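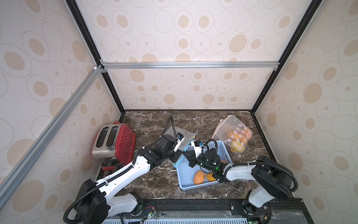 Search this site Go

Jun 24, 2025

Buy the tires before you buy the bigger engine

Every December the lot at the Timirbridge dealership fills up with people trading a perfectly good sedan for something heavier. They slid at a stop sign, it scared them, and now they want all-wheel drive. I understand the feeling. I also think most of them are spending money in the wrong place.

All-wheel drive helps a car get moving. It does very little when you need to stop, and stopping is where most of us get into trouble. What stops a car is the rubber touching the road. A plain front-drive car on good winter tires will pull up shorter on packed snow than a crossover on worn all-seasons.

I drove a Nilano wagon for 14 winters, six of them on a hill the county plows last. It had two driven wheels and a set of winter tires on cheap steel rims. I paid $359 for the first set, used, with the rims included. The swap took me an evening twice a year – less once I bought a decent jack. 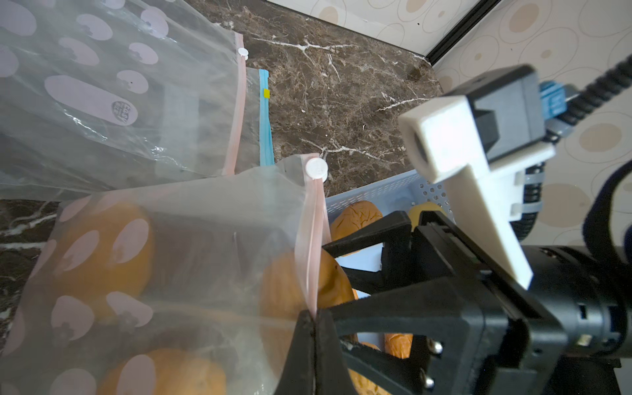

One reader wrote in after my last column to say that this is fine for people with a garage, but she rents an apartment and has nowhere to keep four spare wheels. She asked what she was supposed to do with them in July.

It's a fair point. Many tire shops will store a set over the summer, and the one I use, Purba, charges $200 a year with both swaps included. That is real money. It is still a lot less than the difference between two trim levels on a new Oserel, and you can stop paying it whenever you like.
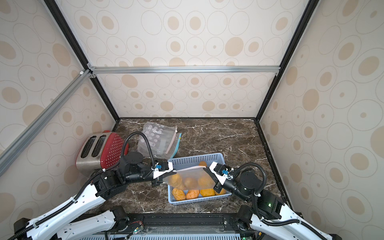
The other complaint I hear is that winter tires wear out. They do, but your regular set is resting while they're on, so each set lasts longer on the calendar.

I have nothing against all-wheel drive. If you tow, or live at the end of a dirt road, get it. Then put proper tires on that, too. Check the tread before the first cold week, when the shops still have your size.

Share 6 comments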